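Rilport Should Charge for the Cup

Opinion
6/6/26

The town council in Rilport will vote this month on whether cafes and lunch counters must add a separate charge for every disposable cup. The proposal is 27 cents. I think it should pass, and I think most of the arguments against it are weaker than they sound.

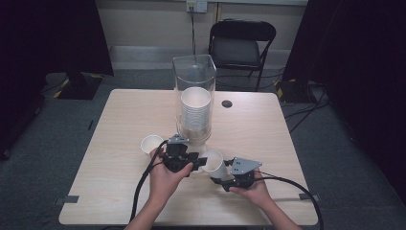
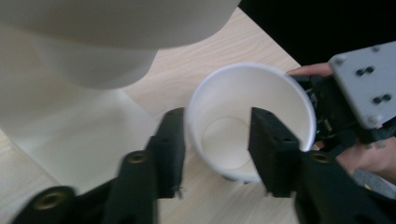

Paper cups at a table in town.

The first complaint is that the charge is a tax on people who buy coffee. It is a charge on people who buy coffee and also want a new cup with it. Those are separate purchases. At the moment the second one is hidden inside the first, so the customer who brings a mug from home pays for a cup she doesn't take. A few shops on Sutter Street knock off a dime if you bring your own. Hardly any customers ask for it, and I didn't know it existed until I read the sign by the register last December.

People respond to a charge more than they respond to a discount of the same size. Anyone who remembers when grocery stores started asking for money for bags has watched this happen. I had a drawer full of cloth bags for years and left them in the drawer. Once the bags had a price, I started keeping two in the car.

The second complaint is that paper is fine because it can be recycled. In Rilport it can't. Many paper cups have a thin lining to keep the drink from soaking through, and our sorting plant does not accept them. They go to the landfill outside Todthorpe along with everything else. You can put one in the blue bin if it makes you feel better, but somebody on the line has to pull it out again.

The third complaint is the one I take seriously. Small shops have thin margins, and a new rule means a new button on the register and a new argument with customers at seven in the morning. The draft asks every shop to file a monthly report of cups sold. That part should go. A business with one counter and two employees should not be filling out a form for the town over something this small. Let the shops keep the whole 27 cents, have them show it on the receipt, and leave it there.

I would also drop the exemption for large events. The fall fair at Trarnorar Park fills its trash barrels before noon, and I don't see why the corner bakery should follow a rule that the fair does not. The town already lends out folding chairs for the fair. It could buy 700 sturdy plastic cups, take a deposit on each one, and run them through the kitchen at the community center. Some will walk off. The deposit covers that.

There are people who need disposable cups, and the rule ought to say so plainly. Hospitals, nursing homes and clinics should be left out entirely. So should the free water handed out on hot days. The draft mentions these in a footnote, and a footnote is a poor place for them.

What I would not do is wait for the county. The county has been studying the matter for years and has produced a 344-page report that recommends more study. Rilport is small enough to try something, look at it after a year and change it if it works badly. Put a review date in the rule and vote on it. The meeting is open to the public, and written comments can be left at the clerk's window until the day before.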